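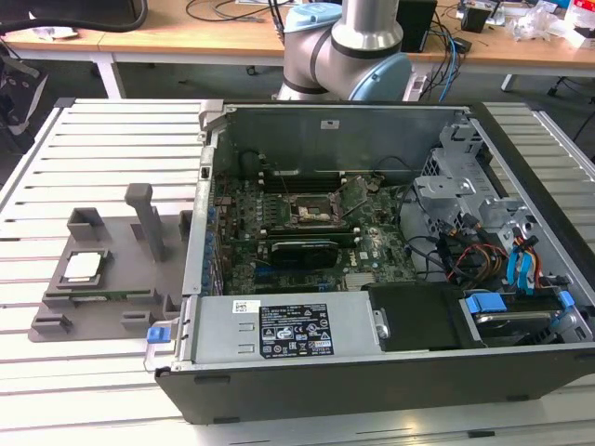
Fluorocarbon leaders are overused for lake perch

Posted 10/20/18 by Leszek Baran

Most arguments for fluorocarbon rest on its refractive index, which is closer to that of water than nylon's is. The figure is correct. Its effect on catch rate in stained water is another matter, and I think anglers have accepted it too easily.

I fish Olholm from July until the ice comes, usually in the weedy bay below the outlet. Visibility there is poor. A perch that takes a small jig at that range has very little time to inspect anything. What it does respond to is sink rate and the angle of the fall, and both change with a stiff, dense leader. On a light jig the leader drags the nose down and shortens the drop.

Knot strength is the second problem. Fluorocarbon is less forgiving of a dry or hurried knot, and a leader adds one more knot to the system. Ita Horgan, who fishes Abera with straight 4-pound nylon, makes the same complaint. Her water is clearer than mine, and she still sees no reason to switch.

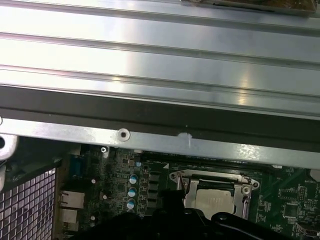 Is there any case where a fluorocarbon leader is worth tying for perch?
Around rock and mussel beds it is, as the harder surface resists abrasion better than nylon of the same diameter. Keep it to 2 feet and wet the knot before drawing it down.

Outside that case I would spend the money on fresh nylon and replace it more often. Old line with coil memory costs more bites than visible line does, and a spool that has sat on the reel for 2 seasons should come off before the next trip.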